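Falow Gate Driver Board: FAQ

Quick answers from the support inbox. More get added when there's time. Last cleanup in March.

What supply does the board need?
Anything from 20 V to 53 V on the main input. Logic gets its own rail from the onboard regulator, don't feed it separately. Reverse polarity protection is on the Kota carrier only. Not on the bare board!

Can I run it with a 12 V battery?
No. The undervoltage lockout will hold the outputs off. Fault light stays on, motor does nothing. Ask for the Voltel low-voltage version instead.

Max PWM frequency?
40 kHz. Most people stay at 20 kHz and are happy. Above that watch the heat on the high-side FETs, and check your dead time.

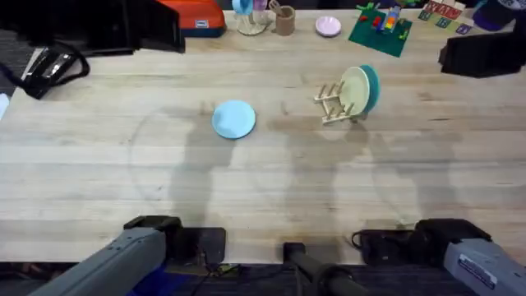 Default dead time is set by a resistor, R53. Bigger resistor, longer dead time. You can overide it over SPI once the board is up, but it goes back to the resistor value at every power cycle.

Motor twitches and then stops. Why?
Nine times in ten two phase wires are swapped, or the hall order is wrong. Swap any 2 phases and try again at low current. Still twitching? Read the fault register before you power off, it clears on reset.

Overcurrent trips at startup
Shunt value in the config doesn't match the shunt on the board. Early boards had a different one. Check the part marking, fix the config, save, restart. Remedios Enriquez wrote a short note on this, email and we'll send it.

Do I need a heatsink?
For bench testing at light load, no. In a closed box, yes. Use the thermal pad that comes in the bag. 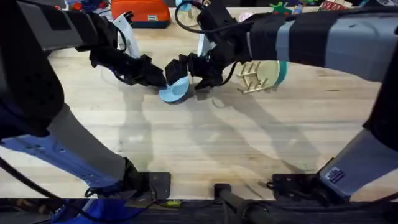
Is there a Ma plug-in for the config tool?
Yes, Windows and Linux. Mac version not ready, no date yet.

Where are the schematics?
PDF on the downloads page. Layout files on request, write to Mark Anthony Cabanatuan with your order number. He sends them out on Friday so please dont chase before then.

Returns?
Unused boards only, in the antistatic bag. If you soldered to it, it's yours.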